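**Progress note, May: living coatings work, Beltmont lab**

Dear Solomiia,

We had a great few weeks! The yeast strain we nicknamed Pilar now holds on to iron oxide particles through a full growth cycle, and the films it makes come off the plate in one piece (they used to crumble if you so much as breathed near them). Judite Mendes has grown 15 sheets from the same starter, and all of them respond to a small magnet.

The screening side moved quickly too. Kanokwan Prasertsri finished sorting 1,433 surface protein variants and picked 3 for the next stage. Two bind almost twice as much metal as the parent strain, and the third is slower but keeps growing at room temperature, so we're very keen on it.
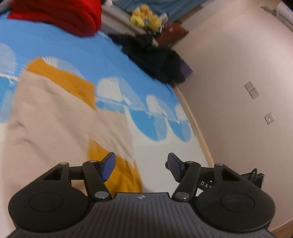 *The gripper, with its blue finger pads open.*

Sheet thickness is still our weak spot. The edges dry thinner than the middle, and Vira Vakulenko is trying a shallower dish and a softer gel to even them out. Her first batch looks promising, but we want repeats before we put a number on it.

Spending is on plan. The Prata incubator order went through, and the Trustex reagents are paid for up to the end of the phase. Olesia Sydorenko will send the itemized sheet separately.

Next up: conductivity tests on the room-temperature strain, then storage trials. I can't wait to show you those.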